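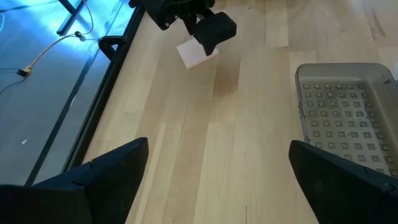 Photo: Saskia Halliday

How to Care for a Light Wood Tabletop

Pale wood is such a pleasure to live with, and I say that as someone who has scrubbed, oiled and fretted over the same blond table through two house moves and a great many birthday cakes. The boards never quite match (some almost white, some closer to honey) and please don't try to even them out! That variety is the nicest part of a table made from long boards, and it only gets better as the years go by.

What you may want to look at is a darker patch. They like to settle toward the middle, where the bowls and elbows go, and it can be hard to tell a tired finish from a plain old shadow. Open the curtains, move the lamp, and look again from the other side before you fetch any sandpaper. My neighbor Digby sanded a shadow once, bless him.

If the patch is still there, start gently. Put a drop of dish soap in a bowl of warm water, wring your cloth out until it hardly drips, and wipe along the grain from one end to the other. Go over the seams with an old soft toothbrush, then dry everything with a clean towel and leave it overnight.

Next day, run your palm across the spot. If it feels rougher than the wood beside it, the finish has probably worn thin. Take a sheet of very fine paper, fold it in thirds, and rub lightly with the grain, going well past the edges of the patch so you don't leave a ring. Wipe off the dust.

Now for the oil. I use whatever food-safe one is in the cupboard, and I always try it underneath the table first, as pale wood can turn more yellow than you'd like. Put on a thin coat, wait 20 minutes, and wipe off every bit that hasn't soaked in. Two thin coats a day apart are much kinder than one thick, sticky one.

Spread the oily rags out flat outdoors to dry, never in a heap, and keep hot mugs off the table for a few days. I do mine every August, with the windows open and the radio on.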